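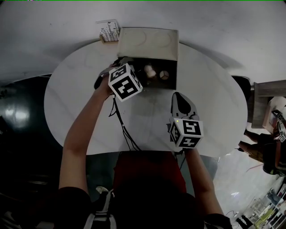

Punto 1. Aprobación del acta anterior y estado del ensayo de tareas domésticas. Se aprueba el acta de julio con una corrección: donde decía «vaciado de lavavajillas» debe leerse «vaciado de escurridor». Melahat Bozkurt expone el avance del bloque B, dedicado a recoger y guardar objetos pequeños. Las demostraciones se hacen con dos pinzas de mano, una en cada mano, y cada una lleva debajo de las mordazas un cubo blanco con marcadores en blanco y negro para el cálculo de la posición. La tarea de referencia es la caja de cartón abierta al fondo de la mesa blanca, con objetos pequeños en su interior. Bozkurt recuerda que la caja se eligió porque obliga a trabajar por encima de un borde, situación habitual en cajones, cestos y estanterías de tienda.

Punto 2. Resultados del bloque B. Se presentan los datos de la última serie, ejecutada de forma autónoma por el brazo doble de Wirkon con el modelo entrenado a partir de las demostraciones. De 100 intentos de extracción de un objeto, se dan por válidos los que terminan con la pieza en la bandeja de destino y sin desplazar la caja. El detalle por objeto se adjunta como anexo A. Se acuerda no publicar un porcentaje global mientras se mezclen piezas rígidas y blandas en la misma tabla.

El representante de Prusgate pregunta si los resultados permiten afirmar que la máquina «sabe recoger una mesa». Bozkurt responde que no. El sistema retira objetos conocidos de un recipiente conocido con iluminación estable. No distingue entre lo que se guarda y lo que se tira, y no detecta por sí mismo que ha terminado. Pide que conste.

Punto 3. Fallos observados. Se clasifican en 4 grupos:
a) Oclusión de marcadores durante la demostración. Cuando las dos pinzas se cruzan o se inclinan mucho, la cámara cenital pierde las caras útiles del cubo y el tramo se descarta.
b) Contacto con la solapa. La mordaza empuja el cartón y la trayectoria aprendida deja de ser válida.
c) Piezas redondeadas que giran al cerrar la pinza.
d) Cables. El tendido condiciona el gesto del operador, que tiende a evitar ciertos giros de muñeca; el modelo hereda esa limitación.

Respecto a d), Costetti ofrece probar un soporte elevado para el cableado. Se acepta. Coste a cargo de la partida de material fungible.

Punto 4. Tareas de tienda. Kubo solicita incluir en el siguiente bloque la reposición de estantería y el enfrentado de producto. Se debate. A favor: los envases son regulares y el entorno está más controlado que una cocina. En contra: el ritmo exigido. Según la medición interna de Kubo, una persona coloca 8 unidades en el tiempo en que el brazo coloca 2, y esa cifra no incluye la apertura del embalaje, que sigue siendo manual. Se incluye la reposición como tarea exploratoria, sin compromiso de demostración ante clientes. El enfrentado queda aplazado.

Punto 5. Tareas descartadas por ahora. Doblado de ropa: se mantiene fuera. Fregado a mano: fuera, por falta de protección contra salpicaduras en las mordazas. Limpieza de superficies: se conserva en lista, a la espera de sensor de fuerza. Prusgate manifiesta su desacuerdo con la exclusión del doblado y solicita revisar el punto cuando haya mordazas de punta fina.

Punto 6. Criterio de aceptación. Se acuerda el texto siguiente para la documentación del proyecto: «Una tarea se considerará realizable cuando el sistema la complete sin intervención en un puesto que no haya formado parte del entrenamiento». Con este criterio, ninguna de las tareas domésticas ensayadas se considera realizable a fecha de hoy. La extracción de objetos de caja pasa a la categoría «realizable en puesto conocido».

Acuerdos:
- Bozkurt: separar piezas rígidas y blandas en el anexo A.
- Costetti: soporte de cables y esquema de montaje.
- Kubo: lista de envases y dimensiones de estante.
- Wirkon: repetir la serie con la caja girada y con la solapa sujeta.

Ruegos y preguntas. Prusgate pregunta por la conservación de las grabaciones originales. Se conservan sin recortar hasta el cierre del bloque.

Se levanta la sesión. Acta cerrada el 23 de noviembre de 2025. Queda pendiente de firma por parte de Kubo.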